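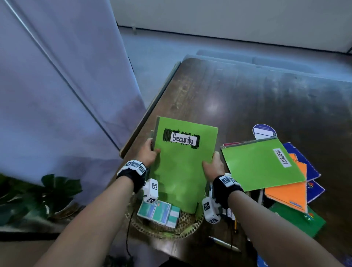

Paper notebook for passwords, good or bad idea?

zoia_shev
Posted 8/23/19
Hello all. My mother is tired of forgetting her passwords, so I bought her a green notebook and we wrote "Security" on the label. She wants to put everything in it: bank, email, the electricity account. My brother says this is dangerous and that she must use a password program. She is not comfortable with programs. What do you do in your families?

Arlo A.
Paper is fine for a person who lives alone. A thief on the internet cannot read a notebook in Pritbridge. But I would not write that word on the cover. Write "Recipes" or leave it blank.

calvo_emi
I disagree with Arlo. My aunt kept a notebook like this and she lost it on a bus. We needed 15 days to change everything, and the bank was not friendly. A password program is hard for one week only, then it is easy.

Arlo A.
She took it on the bus? The notebook has to stay home. That is the whole rule.

calvo_emi
People do not follow rules when they are in a hurry. My aunt needed the password at the post office, so she took it.

raffa_dl
There is a middle way. My father writes only a hint, for example "first dog + old house number". For the bank he writes nothing, he has learned it by heart. The email is the most important one — with the email somebody can reset all the others.

zoia_shev
Thank you, the hints are a good idea, but I am afraid she will forget what the hints mean. We will leave the bank out of the notebook. Arlo, I will also change the label.

raffa_dl
Try the hints with two accounts first and ask her again in March. Use a pencil, please. My father used a pen and now half of the pages are crossed out.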